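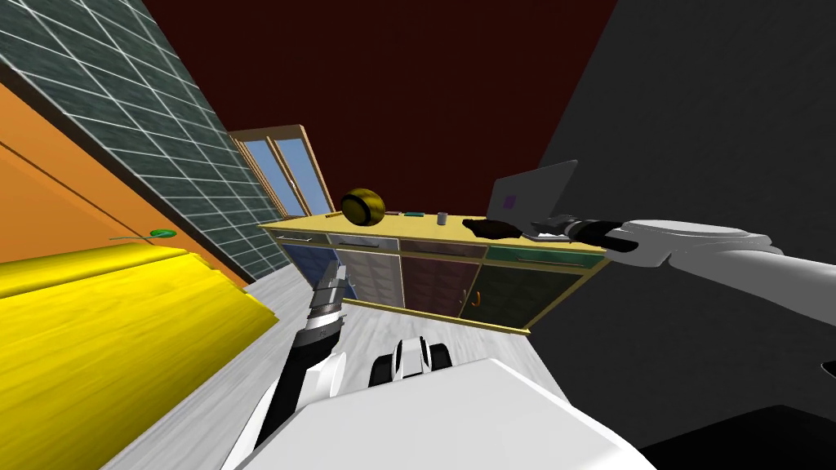 The right gripper at a dark, flat item on the countertop in a simulated room.

Skoltamum Adopts Common Rules for Simulated Household Trials

Beginning in April, all teams that submit simulated household trials to Skoltamum will follow a common set of rules for recording, reviewing and reporting their work. The rules were prepared by the practice group in Sasville, led by Janaína Aguiar, and they replace the separate guidance notes that member laboratories have used until now.

The change follows a review of 2,925 trial records held in the shared archive. Reviewers found that laboratories differed widely in what they counted as a completed task. Some recorded a success when the fingers closed on an item. Others required that the item be lifted, moved and released at a stated location. Results from the two groups were often printed in the same table, and readers had no means of telling them apart.

Under the new rules, each task must be described in writing before the first trial is run. The description must name the item to be handled, its starting position and the condition that ends the trial. A grasp, a lift and a placement are to be reported separately. Contact with any other item on the work surface must be entered in the record, even when the task itself is completed.

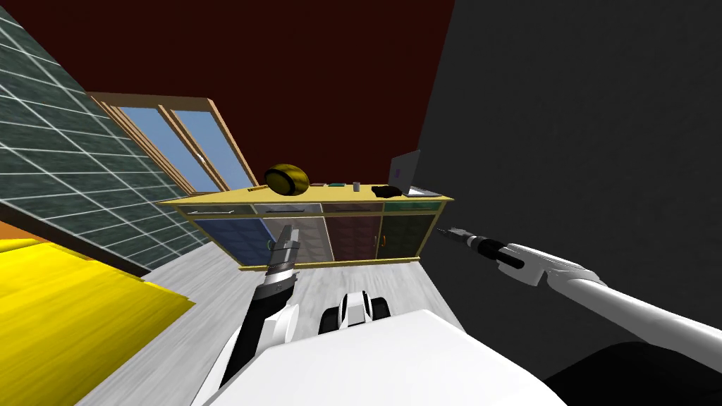

Camera settings receive a section of their own. Teams may vary the angle and position of a camera between trials, and the practice group encourages them to do so, but the settings must be saved with each record. A tilted view is acceptable if the tilt is stated. Where a robot carries more than one camera, every view must share a single clock, and records with missing views must be marked as incomplete. They may not be removed from the set without a written note.

Room layouts are treated in much the same way. Wall, floor and cabinet colors may be changed freely. Changes to the height of a counter or the size of a door -- or to the weight of any item a robot is expected to handle -- create a new layout and require a new layout number. 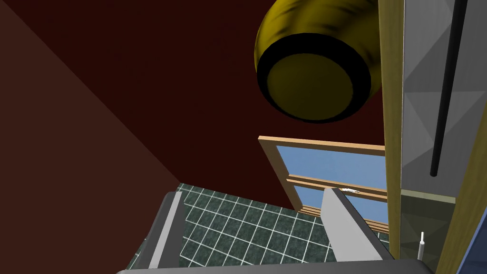 The most debated section concerns stopped trials. The draft circulated by the Gelis laboratory would have allowed an operator to end a trial at any time and leave it out of the totals. Kátia Tavares of the Peixoto laboratory objected that this would hide a large share of failures. The adopted text allows a trial to be left out only when the simulation software itself has failed, and the fault must be logged. All other stopped trials count as failures.

Each submission will be read by two reviewers from outside the submitting laboratory. Comments will be returned within nine working days. Records already in the archive will remain available under their original labels, with a notice that they predate the rules.

The full text may be requested from the Sasville office. Questions on layout numbers should be sent to Ms. Tavares, and all other questions to Ms. Aguiar.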